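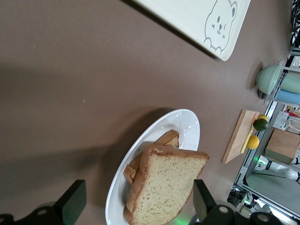
Figure 1. Sliced bread on an oval plate. Note the crumb of the top slice and the browned crust along its edge.

Idberg Evening Courses
Baking at Home, Handout 2: Reading a Slice of Bread
Version of 12 June 2020

In the first handout we mixed and baked the dough. In this one we look at the bread after it is cut. Please read it before the lesson and bring it with you, together with a bread knife and a plate.

2.1 Words we use

Crust: the outside of the loaf, which takes colour in the oven.
Crumb: everything inside the crust. In this course the word does not mean the small pieces which fall on the table.
Pore: a hole in the crumb, left by gas. Pores can be fine or large, even or uneven.

2.2 The crumb

Put the largest slice on top, with the cut side up, as in Figure 1. The crumb there is pale yellow and has a speckled, porous look. Write down the colour first and the pores second. Students often write only "good" or "soft", and this is difficult to compare later in October, when we return to the same recipe.

Do not press the crumb before you have written your notes. A pressed slice shows other pores than a fresh one.

2.3 The crust

Look at the crust from the side also. The slice tucked underneath on the left of the plate shows it as a thick golden band, although most of that slice is hidden. The colour in the figure is golden-brown. On your sheet, please choose between pale, golden, golden-brown and dark.

A glossy plate gives small reflections on the rim. Turn it a little if they disturb you.

2.4 Exercise

Weigh 200 g of your own bread and cut it into slices. Leave them uncovered for 30 minutes on the plate. Then describe crumb and crust again, on the same sheet, in a second column. Taste only after this.

Those who baked with the Gredine flour should write it at the top of the sheet. The sheets are kept in the Caditberg room, shelf 2694, and you may take an empty one at any time.

For the next lesson: read Handout 3, Storing and Toasting.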